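Kindesby school kitchen will cook again from December

15 November 2022
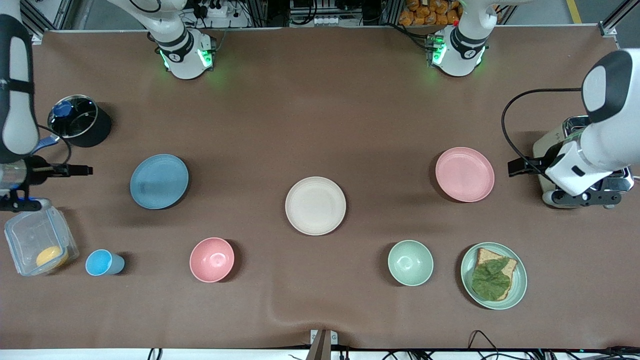 When will the children get hot lunch again?

The first hot lunch will be served in December, after the new ventilation is tested, and until then the pupils continue to eat cold lunch which comes by van from Urkham.

The town council of Kindesby decided last night to pay for the last part of the repair in the school kitchen. The kitchen was closed in spring, when an inspector found that the old ventilation did not take out the steam and that water was dropping from the ceiling near the stoves. The repair was planned for the summer holiday, but the builder waited a long time for the parts, and the school year began with sandwiches.

The school has 324 pupils. Most of them eat at school every day, and for many families the cold lunch was a problem. Parents wrote a letter to the council in the autumn and collected 200 signatures under it. They asked for a clear date and also for a lower price as long as the food is cold. The price was made lower soon after the letter, and now there is a date also, at least the month.

"I understand why people were angry with us," said Gediminas Vaher, who is head of the school. "A child who comes by the early bus is hungry before noon, and in November a cheese sandwich is not enough. We should have told the parents much earlier that the parts were late."

The kitchen was built in 1983 together with the dining hall, and until this year it had almost no changes. The floor and the sinks are now new, and the electric lines were made stronger so that all the ovens can work at the same time. The old tiles on the long wall stay. The council wanted to replace them too, but the money was moved to the ventilation, which cost more than was written in the first plan.

The work is done by the company Uvenero, which also repaired the library roof in Urkham. According to the company, the fans are already in their place and only the control box is missing. When it is connected, the inspector has to come again and measure the air with all the stoves turned on. Only after his signature is it permitted to cook.

The menu will change as well. The head cook, Laimutė Raudsepp, has prepared 4 weekly menus that will follow one another, so the same dish will not come back every Tuesday or so, as pupils often complained. There will be soup each day, and bread will be bought from the bakery Dambrauskienė on the market square. Pea soup stays on the menu. The fish cakes will be baked in the oven and not fried in oil.

Raudsepp worked during these months in the kitchen of the kindergarten, together with one of her two helpers. The other helper found a different job in the summer, and the school is now looking for a new person. The work is from early morning until the afternoon, and experience with big pots is useful but not required. Those who are interested can ask at the school office.

At the meeting there was also a discussion about the length of the lunch break. Some parents think that the youngest children do not have enough time to eat, especially when they stand in line behind the older ones. The school will try a new order in which the first and second grades go to the dining hall before everybody else. If the teachers are satisfied with it, the order will stay until the end of the school year.

The price of a hot lunch will be the same as before the closing. Families who get support from the town do not need to send a new application, the old decision is still valid. Children with an allergy, however, must bring a new note from the doctor, and it should be given to the class teacher before the first cooked meal.

The exact day will be put on the door of the school and on the town's web page after the visit of the inspector. The van from Urkham is ordered until the Christmas holiday in any case, so that there is food also if the inspector asks for more changes.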